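Narkside Serviced Kitchens
Home Rooms Rates FAQ Contact

Washing up and sinks: frequently asked questions

Do I have to wash up before I leave?
Yes. Anything used during a booking must be washed, rinsed and put back on the rack. Crockery left in the basin is charged at the rate shown on your booking form.

How much washing-up liquid should I use?
Two pumps from the dispenser for a full bowl. Both our sites, Antal and Cendville, are supplied with the same concentrate, and more of it only lengthens the rinse.

How hot is the water?
The mixer taps are limited to 60 degrees. Gloves are in the drawer under the drainer.
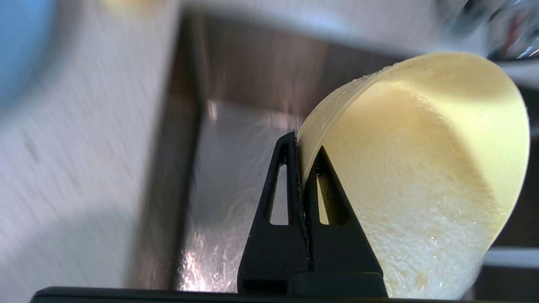 Rinsing is done under a running tap, never in the bowl. Hold the item by its rim and let the water reach the outside as well as the inside. On curved pieces the foam tends to sit low on the outer surface – a smooth yellow one can look clean along the rim, with only clear drops on it, and still carry a dense layer of white suds further down. Turn it until the foam has gone, then stand it upside down on the rack.

Can I use a scouring pad on the sink?
No. The stainless steel basins mark easily. Use the soft side of the sponge and wipe along the grain.

The sink is draining slowly. What should I do?
Empty the strainer into the food bin first. If that makes no difference, ring extension 357 and use the other basin.

Is there a dishwasher?
At Cendville only – a Jadano undercounter model. Instructions are inside the cupboard door.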